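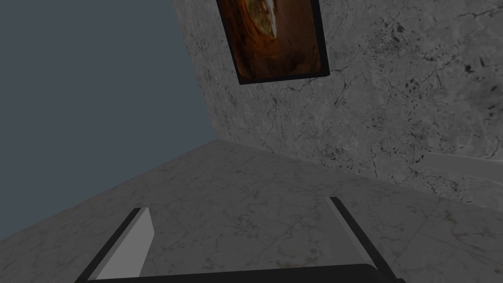
Veined marble, tiled floor and a picture in rusty oranges

Jan 19, 2021

So the hallway. I've been going on about the hallway since May and I know at least two of you have stopped asking, but I have finally made a decision and I want it written down somewhere before I change my mind again.

I'm painting it orange. Well, a sort of burnt, brownish orange, the colour of a flowerpot that's been left out for years. The tin calls it Irnlow, which sounds like a village with one bus a day, and I have had nine sample patches on the wall since before Christmas and that's the only one I still like in the mornings.

For anyone new: we live in Lundham, in a narrow terrace, and the hallway is the worst bit of it. It's long and thin and it gets no daylight at all once the front door is shut. The people before us had it magnolia up to the rail and a shiny cream above, and I did what everyone tells you to do with a dark hall and painted the whole lot white. Big mistake. White needs light to look white. In our hall it looked like the inside of a fridge with the door closed. Every scuff from the bikes showed up within a week, and the corner by the stairs had a greasy patch at exactly child height that I scrubbed so often I took the paint off.

Then came the grey phase (I'm not proud). I used a pale one, and under the hall bulb it went lilac. My mum came round, stood on the mat and said "oh, lavender, lovely" and that was the end of grey.

It was my friend Tahira Cheema who talked me round to something warm. She did her downstairs loo in a deep brick colour and I must have been in there ten minutes the first time, just looking at the walls – they probably thought I was ill. Her theory is that if a room is dark you may as well let it be dark and make it cosy, and save the pale colours for the rooms that can use them. I'd read that before in magazines and ignored it. Seeing it in a real house with a real radiator and somebody's spare loo rolls was a different thing.

So, samples. Please, please don't paint them straight on the wall in little squares like I did. I couldn't judge any of them because each one was sitting next to three others and a lot of grey. What worked in the end was painting a big sheet of lining paper, two coats, and moving it up and down the hall with masking tape. I had it by the front door for a few days, then at the foot of the stairs, then next to the kitchen door where there's a bit of borrowed light. The colour I'd been sure about (Queiroz, a lovely dusty pink on the card) turned into sticking plaster as soon as the lamp went on. Irnlow just got deeper. At teatime it was gorgeous!

I've also changed the bulb, which I should have done first. The old one was a very cold white and it was making everything look like a dentist's. The new one is a warm white and cost next to nothing, and if you're about to repaint a room, try that before you buy so much as a brush.

The woodwork was the next argument. Rob wanted it left white, I wanted it the same colour as the walls, skirting boards and all, so your eye doesn't stop at every edge. We've agreed to do the skirting to match and leave the banister alone, mostly as neither of us can face sanding the spindles. There are a lot of spindles.

Money, as someone always asks. The paint and the primer came to 228 pounds, which made me go a bit quiet, but that includes the good scrubbable stuff for the bottom half and I'm not going through the greasy patch business again. I found the rollers and a tray under the stairs. The lining paper was left over from the bedroom. I put aside another 40 for a new doormat and some hooks, and then spent it on a mirror from the charity shop, so we'll be hanging coats on the newel post for a while longer.

Filling and sanding this weekend, if I can get everybody out of the house. There's a long crack over the kitchen door that I've filled once already and it has come back, so if you know what I should be using, do tell me in the comments. Also whether I need to prime over the lilac or can just go straight on top – I've been told both, very firmly, by two different men in the same shop.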